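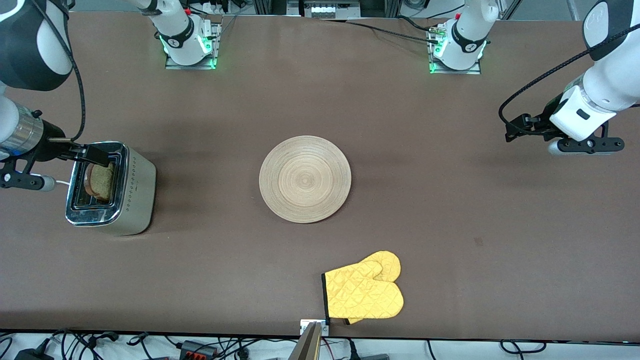 Cell Technician, Two-Arm Tabletop Station
Firklow Robotics Workshop, Derell site
Full time, starting in June

We're looking for someone to take charge of a two-arm tabletop cell and keep it running well. It's a great job for a person who likes to know one machine all the way through: how the arms are bolted down, where every cable goes, what the grippers sound like when they're happy and what they sound like when a screw is backing out.

The cell does kitchen tasks. Toast, plates, oven mitts, that kind of thing. The people who program it sit in the next room, and they're good at what they do, but they need the arms to be in the same place every morning and the fingers to close the same way every time. Making that happen would be your job, and we think it's one of the best ones in the building.

What you'll be doing

You'd start at 7:30 with the morning check. Power up, wait for the status lights on both bases, home the arms, then run the slow reach test over the table. The current checklist has 49 lines on it, and we fully expect you to rewrite it in your first few months (please do, some of it dates from the old table!).

Gripper care is a big part of the week. Parallel jaws that reach into toaster slots collect crumbs, and crumbs get everywhere. You'll strip and clean the fingers, check the pads for wear, torque the screws, and reset the zero position when a pad has been changed. A full finger swap takes a practiced person 30 minutes. Nobody will be standing over you with a stopwatch while you learn.

Then there's cabling. Both arms have cable loops that have to follow the wrist through its whole range without snagging or pulling tight, and getting the slack right is a bit of an art. We also have more wire along the near side of the table than any of us would like. Whoever takes this job gets a budget and a free hand to reroute it, label it and tie it down.

Other regular work:

Checking the base plates and retightening the bolts
Re-running the left-to-right arm calibration after any bump or part change
Looking after the props: toasters, wooden plates, mitts, and the bread order
Keeping the fault log, with enough detail that the next person can follow it
Building spare finger sets so there are always two ready on the shelf
Helping with the setup of a second cell, which we're calling Leone, later in the year

About the fault log: we have 970 entries so far, going back to the first version of the cell, and it's a wonderful read if you're that sort of person. If you find yourself wanting to sort it by joint and look for patterns, we should talk.

Who we'd love to hear from

You've kept machines running somewhere. It could have been a packaging line, a print shop, a dental lab, a bike shop, a theater fly system or a CNC floor. Robot arm experience is nice to have and we'll teach you ours either way.

You're comfortable with hex keys, a torque driver, a multimeter and a crimping tool. You can read a wiring diagram and draw a decent one. You can type a command into a terminal and copy down what it says back. You write things down in plain words.

You're also careful about safety around moving arms, every time, including at the end of a long day when the fix looks like a two-second job. Stop the cell, then put your hands in. We're strict on this one.

You should be able to lean over a long table for a good part of the day and lift 30 pounds with help nearby. If you need a different setup to do the work, tell us and we'll work it out with you.

Training and pay

Your first three weeks are spent side by side with Aldo Marchetti, who built most of the cell and is moving over to Leone. He'll take you through a full teardown of one arm and have you put it back together. After that there's a paid course at the Fedar training center on drives and brakes, with travel covered.

Pay is hourly and depends on experience. The range is on the application form, along with health coverage and vacation. Hours are 7:30 to 4:00 with a half-hour lunch. There's no night work and no on-call phone.

How to apply

Send a resume and a short note to the Derell front office, and put job number 101 in the subject line. In the note, tell us about one machine you looked after and something that went wrong with it. Half a page is plenty. Photos of your wiring are very welcome, before and after.

Everyone we interview gets an hour at the cell with Aldo, and you'll change a finger pad while you're there. Bring closed-toe shoes and any questions you like. Visits run in the mornings, and we'll pay for parking.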